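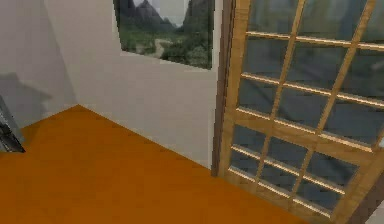
Home Safety Walk-Through, Stindton Cottages
Checked by Alžběta Havlíček, January 15, 2022

Smoke alarms: OK. All 3 sounded when pressed, and my goodness, the one on the landing is loud! Please try them monthly all the same.

Stair rail: Needs work. It wobbles at the 4th step, and I'd so much rather you tightened it now than after a tumble.

Space heater: OK, but do keep it well away from the curtains, dear as they are to you.

Extension cords: Needs work. The one behind the sofa is frayed, so please unplug it and throw it out.

Medicine cabinet: Needs work. Two bottles are past their date (the pharmacy will gladly take them back).

Fire extinguisher: OK, gauge in the green.

Next visit: September. I'll bring the spare batteries with me.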